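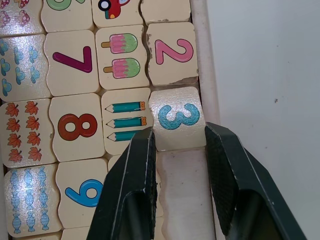 Search this site Search Go

Jasinholm on a Saturday: the Skullard open day

I had been meaning to visit Skullard for years, in the way one means to clean the gutters. They lend out puzzles and early learning toys to kindergartens and to families within driving distance, they mend what comes back in pieces, and in February they open the doors and let the public poke at things. Entry is $2, paid into an ice cream tub.

The train from Stututthorpe takes 115 minutes and the last stretch is at bicycle speed. From the station you follow the signs, of which there is one. The building used to sell carpet and still has the colour samples screwed to the wall beside the toilets, should you be in the market for a beige that was popular with dentists.

The front room is for borrowing and was full of prams, so I went through to the back, where sets get checked before they go out again. I could have stayed there all day. There's something very soothing about other people's sorting. Wire dividers, a pale green basket, a little two-tier rack with dark brown shelves, and clear bags of small bits in blue and green and red that must belong to something. I own a kitchen drawer along similar lines but without the labels or the intent.

The set I got attached to was a number puzzle, one to ten, with picture tiles to go with the numerals. You know the type. The edges are wavy, so the pieces lock to their neighbours and a three-year-old can be left alone with it for the length of one cup of tea. The 3 is teal and has a pencil for a neighbour. The 2 is pink and has lost a bit of its bottom corner, down to bare wood, and I'm afraid I took its side immediately.

There was a talk about all this at 11, on folding chairs. Chips are judged by feel. If a corner can snag a sleeve it gets sanded, and if it's only ugly it goes back on the shelf, a policy I'd like to see applied more widely. Missing tiles are a sadder business. Skullard keeps a box of orphans from sets that were beyond saving, but hardly any of them fit, every maker having its own private idea of a wavy edge. Mitsotakis-Vlachou, the workshop that cuts the replacements, wants the neighbouring pieces posted over as well, so one lost tile means a parcel with half a row in it and a family somewhere asking where the fruit went.

Then the colours. I'd assumed there was a system. On this board 7, 8 and 10 are all red, and so is the 1, and the 9 is blue for reasons of its own. A man behind me wanted to know if that was confusing for children. The general feeling in the room was that the children were managing and it was the man who was having trouble.

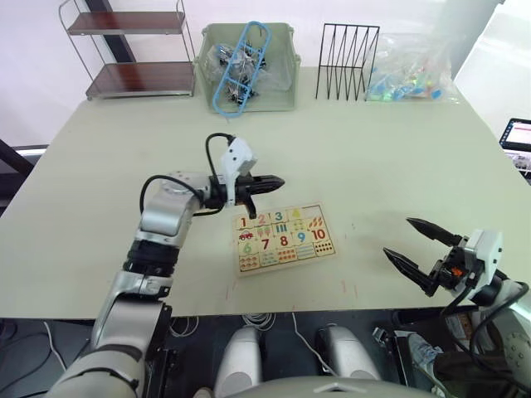 Sofia Ververidis felt I was being hard on the reds. Her view, delivered over a lamington, was that a child who sorts by colour will get stuck at the second red tile and have to look at the shape of the numeral, "and then you've got them counting, haven't you." She would also keep the little pictures over the numerals if it came to a fire. Most kids go for the car first, she said, and only later ask what the squiggle is for.

I had no answer to that and took another lamington.

A few practical matters. Membership is $100 a year, which covers as many puzzles as you can carry, and you're on your honour about the tiles. Bring the tray back flat (there is a sign about this in the front room, and a second, crosser sign under it). Parking is behind the building next to the tyre place. The tea was strong and the urn made a noise like a small plane.

I missed the early train back, having been drawn into a discussion of whether glossy tiles wear better than matte ones. I went in with no opinion and came out firmly for glossy. The later train stops at every paddock, so bring a book.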